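Home | Kitchen | Laundry | Costumes & Stage | Ask Us

We use cookies to remember your settings. OK | Read more

Impersonator Makeup at Home: Which Tips Are Worth Your Time?

Anyone who does a president or a talk show host for parties ends up with orange foundation on the towels, and sooner or later somebody online will sell them a miracle for it. I read through 387 comments on the Salgado lookalikes' board in June and tried what I could stand to try. Most of it went nowhere.

Toothpaste on collar stains. No. It scrubs the shirt and smells like mint, and the orange stays put. Plain dish soap, worked in from the back of the cloth before the shirt goes near hot water, got most of it out of a white collar. If the collar is silk, take it to a cleaner.

Hairspray as a powder seal. Every second comment swears by it. Els De Haan, who has played the same first lady at corporate dinners for six years, told me it made her eyes water through the whole first course. Hairspray isn't made for faces. Buy a setting spray, and don't pay extra for the word "broadcast" on the bottle. I tried Gornus next to a drugstore one and couldn't tell them apart by the end of the night.

Freezing a wig to "reset" the style. I don't see how this was ever supposed to work. I left a blond comb-over in the freezer overnight and got a cold comb-over. Check the label for the fiber type, wash it in cool water with a little mild shampoo, pat it with a towel and let it dry on a stand. Keep the blow dryer away from any synthetic that doesn't say it can take heat.

Baking soda for spirit glue. It turns to paste and then you have two things to get off the sink. The remover sold with the glue is dull advice but it does the job. Open a window, and give it 30 seconds before you wipe. For skin, follow the bottle and stop if it stings.

Drorna sponges. They claim to last 3 months. Mine smelled after two weeks of weekend shows. Cheap ones, washed after each use and thrown out sooner, seem like the better deal.

Vinegar in the wash for stage shirts. Half true, maybe. It did something for the smell under the arms and nothing for the makeup. Never put it in with bleach.

Labeling wigs by name. Fine, if you own more than one. I used masking tape on the inside of the box lid and it fell off. A tag on a string has stayed on so far.

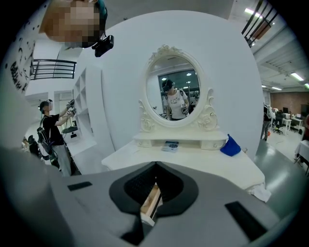
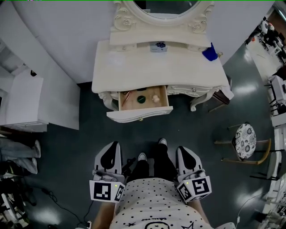 Photos: Lorraine Marsden

Still on my list is the claim that shaving foam lifts foundation from car seats. Faton's upholstery page says yes, but Faton also sells shaving foam. I'll test it on the back seat first.

Contact | © Costumes & Stage Tips | Back to top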